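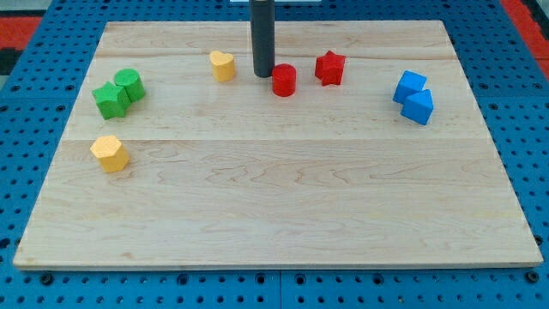
Colored blocks on a wooden board, with the tip of a robot arm just behind the red cylinder.

Tabletop tidying is a task in household robotics in which a machine is asked to move small objects into some agreed order. It is the part of housework most often attempted by robots and least often requested by householders, who tend to ask about laundry.

The standard version uses blocks in plain shapes and strong colors. An arm with a simple rod for a hand can only push, so a request such as "put the star by the cube" becomes a long run of nudges. Round blocks roll if they tip over, and stars catch on their neighbors.

The Merka trials, held in Sarnthorpe, remain the usual reference. Of 498 spoken requests, the arm completed 432. Edgars Lukoševičius, who wrote the report, noted that his daughter, aged 6, had finished the same list before lunch and then asked for a harder one.

Shop-floor results are better, mainly for reasons of furniture. The Majali packing plant in Hellham has run 7 sorting arms since one June, all bolted down, all handling parts of known size - conditions few kitchens can match. Cups, socks and anything with a cord are still sorted by hand.

Whether pushing blocks leads to clearing a dinner table is disputed. Supporters point to the spoken requests, which would carry over to other chores. Critics point to the gravy.

See also: Dishwasher loading; Sock pairing problem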